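Flarnport Night Classes: where we are in August

Hi Mei,

Enrollment first, because I know you'll ask. We have 4 evening classes going, and the bread one has a waiting list. Your 2,000 dollars paid for the teachers and the new flour bins.

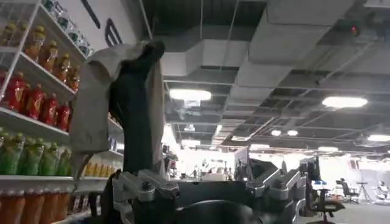

Bottled drinks on the white shelves.

Spanish lost its teacher in the spring, so Reginald Obi stepped in and people love him (he sings the verbs!). He wants to keep going through winter — I said yes before he could change his mind.

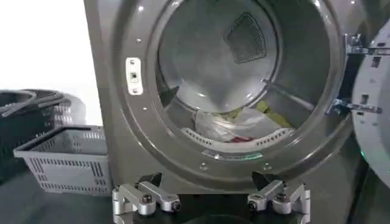
He'd also like real textbooks, and I've asked Ukside for a price on a used set.

Money left: 1,000 dollars
It should cover the fall sign-up flyers and Reginald's books. 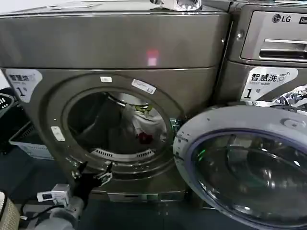
Still stuck
Choir keeps clashing with bookkeeping at 7 p.m., and neither will budge.
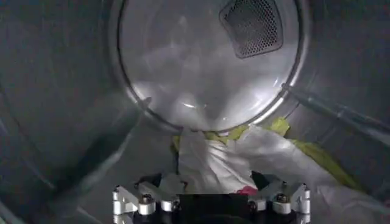 Next up
Pick the fall dates and get the flyers out.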